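Print this page
E-mail this article

4. Findings: sequence, table and conversation

4.1 Participation

The four congregations in the study, referred to here as Lileo, Retia, Nuchit and Goltov, ran the same introductory course on Christian belief over two consecutive terms. Enrolment across the four sites was 129. Participants were asked at the first session to describe their religious upbringing in their own words, and the written responses were coded against the categories set out in Section 3. The largest group reported no regular contact with a church since primary school. A smaller group, concentrated at Nuchit, had been raised in another faith and had come at the invitation of a spouse or colleague.

Attendance declined at all sites after the session on the resurrection, which confirms the pattern recorded in our pilot work. At Retia the decline was less marked. The Retia leaders had moved the shared meal from the beginning of the evening to the middle, so that the talk was divided into two parts and discussion of the first part took place over food. Leaders elsewhere kept to the printed order.

4.2 Departures from the printed order

The course handbook assumes that a listener will accept each session before proceeding to the next. Creation precedes covenant, covenant precedes Christ, and the invitation to prayer is reserved for the final evening. Interview material gives little support to this assumption. Participants at Goltov returned repeatedly to questions of suffering that the handbook defers to the seventh session, and the leaders there came to treat deferral as a discourtesy. One leader's journal runs to 30 pages on this matter alone.

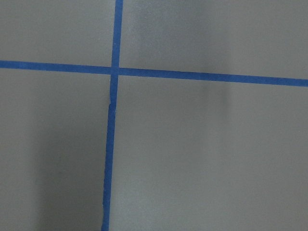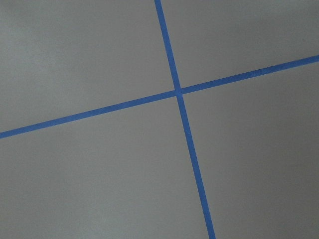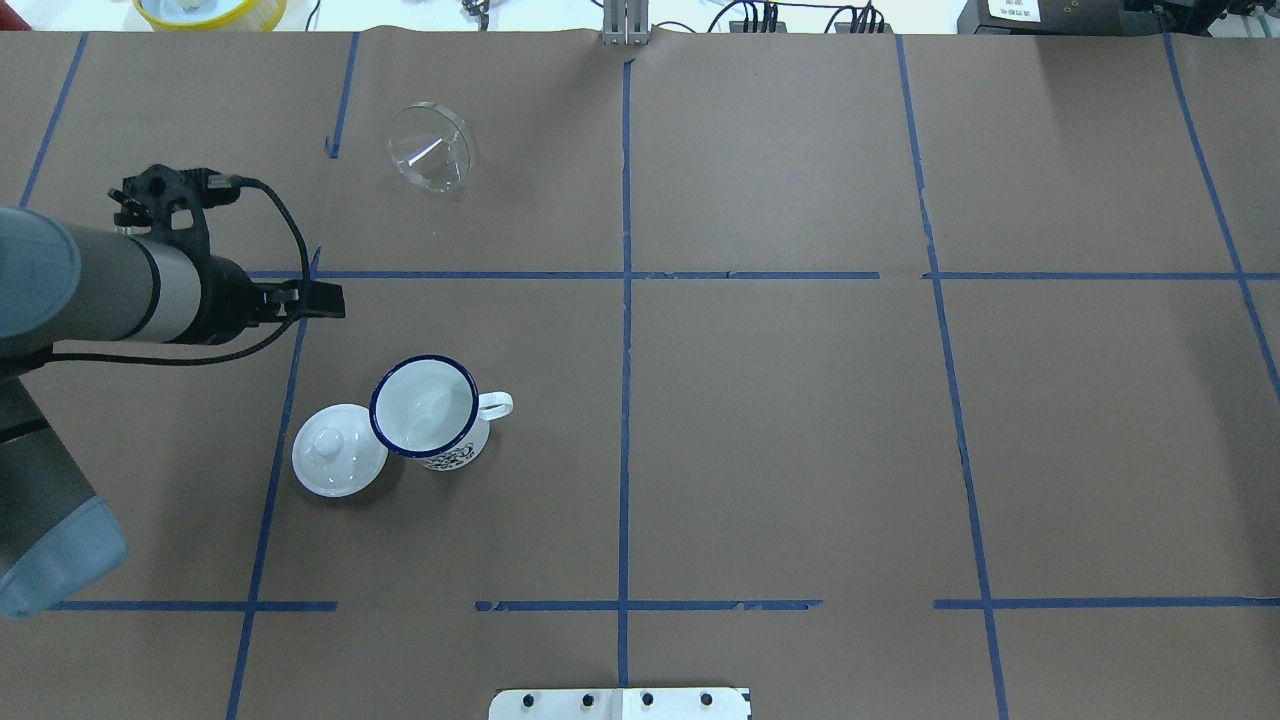

Figure 2. Blue tape laid in crossing lines on a flat surface.

The doctrinal sequence of the handbook is best understood as an inheritance from older catechetical practice, in which instruction was ordered by the creed and the candidate's own questions were given a subordinate place. Contemporary leaders retain the order while altering its purpose. In interview, several spoke of doctrines as fixed lines within which conversation might range freely. The comparison with tape on a surface (Figure 2) is of some use at this point, for the lines there cross and run at a slant, and the second of the two lower lines of inquiry reported at Lileo, concerning the authority of scripture, likewise met the first at an angle the handbook had not foreseen. Participants who began by asking whether the gospels were reliable found themselves discussing whether any community has the right to fix a canon. The leaders permitted the crossing, and the session ran past nine in the evening.

4.3 The language of belonging

A second finding concerns vocabulary. The handbook speaks of "making a decision", a phrase drawn from the revival tradition and retained in successive printings. Of the terms used by participants in their closing reflections, those relating to household and hospitality were far more frequent. The closing reflections amount to 700 separate statements, of which only 2 use the word "decision" in the sense intended by the handbook. Participants wrote of being expected, of having a chair kept for them, and of learning whom to ask.

It would be unwise to infer that doctrinal content was of minor importance. The Nuchit participants in particular objected when a leader omitted the session on judgement, and requested that it be reinstated. Their objection was framed in terms of candour: a congregation that offered hospitality was obliged to state plainly what it believed. The session was held the following week in the church hall, and the discussion was recorded and transcribed in the same manner as the others.

4.4 Limitations

All four congregations belong to a single denomination and are located in suburban centres. The findings should not be extended to rural parishes, where the course is commonly led by one person and discussion groups are not divided. Records from Goltov are incomplete for September.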